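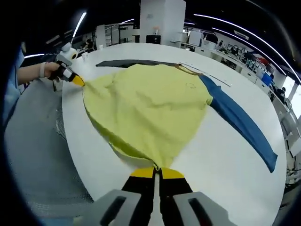 ## The Jarville Round Worktable

We have sold a good many tables over the years, and the Jarville is the one people write back to us about. It's a big, round, white table made for spreading things out: shirts and sweatshirts with both sleeves stretched wide, sewing patterns, a week's worth of folding, or whatever else you've been doing on the floor until now. A long-sleeved top can lie open on it with the arms going whichever way they like, and you can walk right around to the far cuff instead of leaning over and dragging everything toward you.

Kgomotso Modise drew the first version for her own sewing room, and she was stubborn about the curve. Corners catch hems, she said, and they catch hips too, and she was tired of both. So the edge runs smooth all the way around, and two people can work on the same garment from wherever they happen to be standing – one at the hem, say, and one at the sleeve.

### Size and ordering

- Top: 1300 mm across, white, round
- Rated load: 100 kg, spread evenly
- Item number: Rarnunico 134
- Ships flat, with the tool for the legs in the box

The top wipes clean with a damp cloth and a little dish soap. Please don't iron directly on it! We do sell the Quan pressing mat for that, and it rolls up and stores easily when you're done.
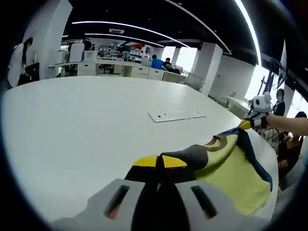
*Folding at the Jarville, with room left over on the tabletop.*

If you're outfitting a shared room or an open office, do write to Nosipho Masilela at Londudness before you order. She keeps the floor plans for most of the rooms we've supplied, and she's very good at telling people how much walking space to leave behind a round table (more than you'd think, especially if there are desk chairs nearby). She can also send a swatch of the white top so you can hold it up against your walls.

Prices and delivery times are as of March 20, 2002.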